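Listing Words and Sale Time in Jullport
Final report, Housing and Local Markets, project 2

1. What we wanted to know

Do the words in a house ad have anything to do with how long the house sits? Everyone in our group had looked at ads with their parents and had opinions. Mostly that all caps looks desperate. We wanted to check it against real listings, at least for one town.

Question as handed in: in Jullport, do single family homes with longer and louder descriptions sell faster or slower than homes with plain ones, at a similar asking price?

2. Where the data came from

Tolto listing archive, the free tier. Jullport only. The free tier lets you pull 2000 listings per account so we used two accounts (allowed, we asked). After merging we had 3112 listings. Then we threw out condos, vacant lots, anything with no description text and anything that was pulled and relisted under a new number. The relisted ones were a pain. Same house, same pictures, new listing date, so it looks like it sold in a week when really it had been sitting since spring. We matched on street address, which misses the ones where somebody typed Ave one time and Avenue the next. Fixed the ones we noticed.

3. How we scored the text

Each description got three numbers. Word count. Share of words in all caps, not counting things like HOA or HVAC. And a "loud word" count from a list of 48 words we made ourselves — stunning, gorgeous, must see, rare, dream, won't last and so on. List is in the appendix. We argued over "updated" and left it off since it can be a plain fact.

Price was handled by sorting the homes into 10 bands by asking price and only comparing inside a band. A real regression would of been better. We ran out of time and only one of us had taken stats.

4. What we found

All caps: no clear pattern in the cheap and middle bands. In the top two bands the homes with more caps sat longer. Could be the caps. Could also be that agents rewrite the ad louder after it has been sitting, and the archive only keeps the last version. We can't tell those apart with this data and it is the biggest hole in the project.

Length: very short ads did worst in nearly every band. Past a medium paragraph, extra words didn't seem to matter.

Loud words: weak. "Must see" showed up on slow houses a lot. "Rare" went both ways.

Something we weren't looking for — ads that named a specific room change (new kitchen floor, second bath added) did better than ads that only said "upgraded throughout". We hadn't planned for it so treat it as a hint only. Would make a good project for next years group.

5. The Hrytsenko Street check

We picked one street and read every ad by hand to see if the scoring made sense. Mostly yes. Two misses. One ad was typed completely in caps, including the lockbox directions, so it came out as the loudest house in town when it was really pretty boring. Another had the same paragraph pasted twice, word count doubled. We went back and searched for doubled paragraphs in the full set and cleaned them out, then reran everything. Tables in the appendix are the rerun ones.

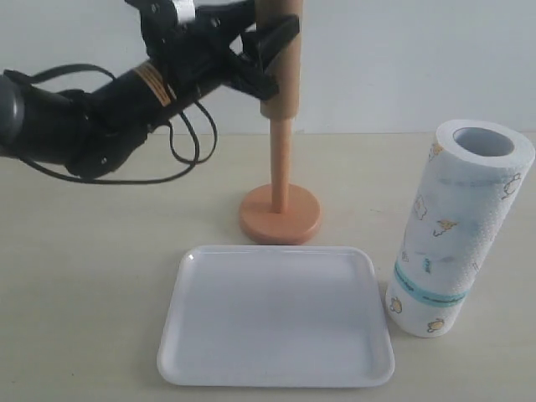
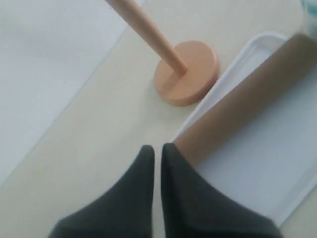
6. Problems and what we'd change

Start cleaning earlier. Cleaning took most of the project and we had planned an afternoon for it.

Get the first version of each ad, not the last. Tolto's paid tier keeps edit history, we think, but the school doesn't have it.

Add a second town. Predonau would be the obvious one, similar size, more new construction. Right now everything here is only about Jullport and maybe only about the agents who work there, because a few offices wrote a big share of the ads and each has its own style.

Sale time in the archive runs from listing to closing, so a slow bank makes a house look unpopular. Listing to accepted offer would be beter. That date was blank too often to use.

Appendix A: word list. Appendix B: tables by price band. Appendix C: Hrytsenko Street notes, typed up from the paper sheets.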